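Dry, gritty eyes by mid-afternoon at work — drops not doing much

Posted in Eyes and Vision
Aug 28, 2019

Mags_Isham

I've had sore, gritty eyes for most of this year and would like to hear from anyone who has got on top of it. I'm 46, no contact lenses, and I wear reading glasses with a weak prescription. Mornings are fine. By two or three in the afternoon both eyes sting, the left more than the right, and the screen goes slightly blurry until I blink hard a few times. Then they water, which seems daft if they're meant to be dry.

I work in the repair room at a small computer shop, so it's half screen work and half close work under a bench lamp. There is an air conditioning vent nearly over my head. I've asked about moving but there's only the one bench.

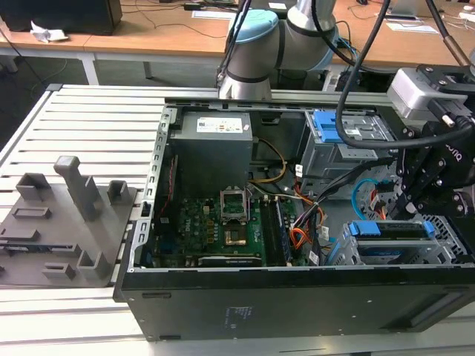 A tower on the bench with its side panel off.

The optician looked at my eyes in spring and said the tear film was poor and the lids a bit inflamed. She gave me a leaflet and told me to use drops. I bought the cheapest bottle in the chemist and use it when the stinging starts, so perhaps twice a day. It helps for ten minutes. I've also tried drinking more water, and I take a hay fever tablet most days from spring onwards.

Is it worth paying for dearer drops? And does the warm compress thing on the leaflet do anything? I tried it with a flannel for a few nights and gave up.

2 replies

Rodrigo Zabala

I worked as a dispensing optician for years, mostly at the Bronside branch of a small chain, and have blepharitis myself. I can't examine you, so take this as general advice.

The watering is normal with dry eye. When the surface gets irritated the eye floods itself with thin, watery tears, and these don't stay put in the way a proper tear film does. The blurring that clears when you blink is the same problem.

I'd change how you use the drops before spending more. Waiting until it stings is too late. Put them in when you start work, again mid-morning, at lunch and mid-afternoon, whether or not you feel you need them. If you're going to use them more than four times a day, ask the pharmacist for preservative-free ones. The preservative in some ordinary bottles can irritate the eye if it's used a lot. Price isn't a good guide otherwise. Something with sodium hyaluronate is a reasonable place to start.

The compress does work for a lot of people with inflamed lids but a flannel goes cold in a minute or so. You need steady warmth for 5 to 10 minutes, and the microwaveable eye masks are much better at that. Follow the heating times on the packet and test it on your wrist first. Afterwards massage the lids gently towards the lashes with a clean finger, then wipe along the lash line. A few nights isn't long enough to judge it. Give it a month, every day, and then keep going less often if it has helped.

Other things to look at:

Blinking. People blink far less when they are concentrating, and a lot of the blinks are only half blinks. Shut your eyes fully a few times whenever you finish a job or wait for something to load.

Screen height. If the monitor is high your eyes are open wider and dry faster. Drop it so you look slightly down.

The vent. Even if you can't move, it may be possible to turn the louvres or have a deflector fitted. Moving air is one of the worst things for dry eyes.

Hay fever tablets. Some antihistamines make dryness worse. Don't just stop, but do ask the pharmacist. If it's mainly your eyes that are affected, allergy drops might suit you better.

Go back to the optician if there's no change after a month or so. If you get real pain, light hurting your eyes, a marked red eye or any loss of vision, get seen the same day.

lovow68

same here, office job, started last November. Mine was the desk fan. Moved it to the floor and it was better in a week. I take fish oil as well but couldn't tell you if it does anything, my sister swears by it. Don't use the whitening drops for red eyes, mine were worse after.

Mags_Isham

Thanks both. I'd been putting the drops in at completely the wrong time then. The vent does have louvres but they're painted over, so I'll see if someone can free them. Have ordered one of the masks and will ask about the tablets when I'm next in the chemist.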